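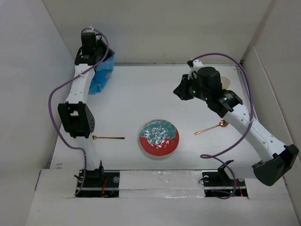

One plate, one fork, one spoon.

Search this site
Type and hit enter

July, a little after 6 in the morning

Couldn't sleep, so I'm up before the heat and writing this at the counter with the back door open. The big news is that the tomatoes have finally gone crazy. I picked so many yesterday that I ran out of bowls and had to use the salad spinner, and then the colander, and then a clean flowerpot. I've been whining about those plants since May (yellow leaves, then the aphids, then that week of hail) and now I can't walk past them without coming back with my shirt full.

So yesterday turned into sauce day. I hadn't made a real batch since we lived over on Mirnon Street, and I'd forgotten what a mess it is! I scored them all, dunked them in boiling water, and stood there slipping the skins off until my fingers looked like I'd spent the afternoon in a pool. Then the onions, and a whole head of garlic, and the big pot went on low with the lid cracked. It ended up being 4 quarts after cooking down, plus a little jar that didn't fill and went straight over spaghetti for lunch. I ate it standing up. It needed salt and I didn't care.

Manouchehr Azimi from across the road came over around the time I was wiping the walls down, because the smell had gotten all the way to his porch. He brought me a bag of dried limes and stayed for two hours. He says I pull the pot off too early and that his mother would let hers go all night, and I said his mother probably didn't have my electric bill. We got onto the subject of Dralus, the old hardware store, which is closing at the end of the month after 35 years. I'm sadder about it than I expected to be. It's the only place in town that will sell you a single screw out of the drawer, and they cut my screen door to size for free the summer we moved in. I went by later to see if they had any canning lids left and came home with lids, a rake, a roll of twine, and a doorbell I don't need. Half off, though!

Then I sanded the bench. I know, I know, I said I'd stop starting things. But the Dresolwood catalog wants 400 dollars for one just like it and mine only has the one bad leg, so I put the radio on the step and went at it till the bugs came out. My arms are killing me today. I still haven't settled on a color. Laurel votes green. I'm leaning toward leaving it plain with a coat of oil and seeing what the winter does to it.

Laurel called last night, by the way. She's coming for 2 weeks in August, not one, and she's bringing the dog, so I need to do something about the gap under the fence where the neighbor's cat comes through. She also wants the plum dumplings from the Doležal side of the family, and I had to confess that I can't find the card. It was in the blue recipe box, and then it was in the drawer, and now it's in neither. I remember the farmer cheese in the dough and the butter and poppy seeds on top, but I can't remember how much flour for the life of me. I'll have to call Aunt Vera and pretend I'm calling about something else.

Coffee's done. I want to water before the sun gets over the garage, and there are already six more tomatoes I can see from here.

Contact | Copyright, all posts and photos | Back to top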